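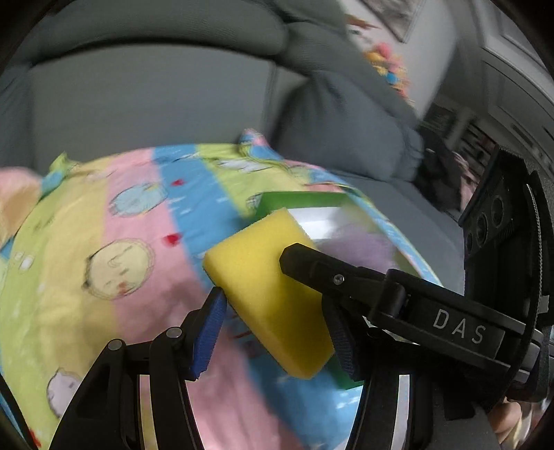 4. Setting up the audio guide for the pilgrimage chapel

This section explains how to prepare the Mollon audio guide before the first group of pilgrims arrives. Please read section 3 (Charging) before you begin. One person can do the work alone in the sacristy or in the welcome room.

4.1 First start

1. Put the base station on a flat shelf, at least 10 inches from the wall.
2. Connect the power cable, then press the round button for three seconds. The light becomes green.
3. Choose the language of the menu. This is only for the staff, the pilgrims will choose their own language later.
4. Enter the site code that you received by mail from Grolumitz. For the chapel of Cekitz the code is 411.

Note: If the base asks for a second code, press Back and enter the site code again. It happens when the code is typed too quickly.

4.2 Loading the prayers and the station texts

1. Insert the memory card with the label facing up.
2. Open Content, then Stations, and select Load all.
3. Wait until the bar is full. The complete set has 200 recordings, including the litanies and the blessing of the pilgrims in five languages.
4. Listen to the first station in every language you intend to offer. The Spanish texts are read by Milagros Sarmiento, and her voice is a little lower than the others — raise the volume of this language by one step.

Caution: Do not remove the card during the loading. The stations already copied will stay, but their order can be mixed, and the group would hear the seventh station in front of the second.

4.3 Quiet hours

The handsets must be silent during Mass and confession.

1. Open Calendar, then Quiet hours.
2. Enter the beginning and the end of each celebration. Add ten minutes after the end, so people may leave in peace.
3. Save, and repeat for the feast days of your parish.

Note: Holy Week changes its date every year. Check these hours again in February.

4.4 Visitor counter

The counter adds one each time a handset leaves the base. It can store up to 3,800 visits — after this it returns to zero, therefore write the number in the register at the end of each month. To print the list, see section 6.

For questions about the recordings, write to Begoñe Llorente at the Grolumitz office and mention your site code.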